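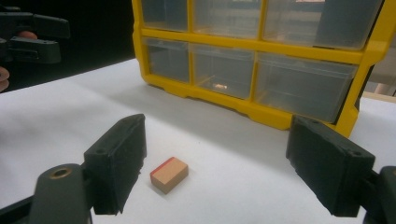 What Is a Savings Account, and Why Does the Bank Pay You?

Suppose you have a jar on your shelf at home, and every time somebody gives you a little birthday money, or you earn a couple of dollars for raking leaves, you drop it in. That is saving, and it is a very good thing to do. But a jar has one small problem. If you put $59 in it and come back a whole year later, you will find $59. The jar never adds a penny of its own, no matter how nicely you ask!

A savings account is a bit like a jar that does add pennies. You give your money to a bank or a credit union, they write down how much is yours, and every so often they put in a little extra. That extra money has a name. It is called interest.

Why would anybody pay you to look after your money?

This puzzles a lot of grown-ups too, so don't worry if it sounds backward. After all, if you asked a neighbor to look after your bicycle, you might expect to pay the neighbor, and you certainly wouldn't expect the bicycle to come back with an extra bell on it.

The answer is that the bank doesn't leave your money sitting in a box with your name on the lid. It puts most of it to work. Let's imagine a town called Dokville, with one bank on Main Street. A baker in Dokville would like to buy a bigger oven, and the oven costs $2,000, and she doesn't have that much right now. So she goes to the bank and asks for a loan. The bank lends her the money, and she promises to pay it back bit by bit, with some extra on top as a thank-you for letting her use it. That extra is interest too – only this time it is going to the bank.

Banks use savers' money to help make loans like that one. The baker pays interest to the bank, and the bank pays part of it to the savers. The bank keeps the rest, and uses it to pay the people who work there, keep the lights on and, if all goes well, make a profit.

How much extra do you get?

That depends on the interest rate, which is usually written with a percent sign. "Percent" simply means "out of every hundred." If an account pays 2 percent a year, then for every $100 you keep in it all year long, the bank adds $2. So at the end of the year you would have $102.

Now comes the part I like best. If you leave that $102 alone for another year, the bank pays you 2 percent of the whole $102, and that makes $2.04. Those four extra cents are interest on your interest! It's called compound interest, and although four cents won't buy you much of anything, it keeps on growing for as long as you leave it be. After 8 years, your $100 would have turned into a little more than $117, and you wouldn't have had to rake a single leaf.

Rates go up and down, and different banks offer different ones, so it is well worth asking a grown-up to help you compare before you choose.

What if the bank runs into trouble?

In the United States, most banks belong to a government-backed insurance program, and most credit unions belong to a similar one. If an insured bank has to close, the savers' money is protected up to a certain limit, and that limit is far, far more than most children (or their parents) will ever have in an account. Ask whether the bank is insured before you open one – it is a perfectly polite question.

Can you take your money out again?

Yes, you can, because it is still yours. Some accounts limit how often you can take money out, and some charge a fee if you have too little in them. A child's account usually needs a parent or guardian to sign the papers as well, and that person may have to come along when you want some cash.

Something to try at home

Pick something you would like to save for and write its price at the top of a sheet of paper. Each week, write down what you saved and add it to the total. If you start in September, when school has just begun, take another look at your sheet when the winter holidays come around and see how far you have gotten.

Words to remember

Interest: extra money paid for the use of somebody's money.
Loan: money you borrow and promise to pay back.
Deposit: money you put into an account.
Withdrawal: money you take out of an account.
Balance: how much is in your account right now.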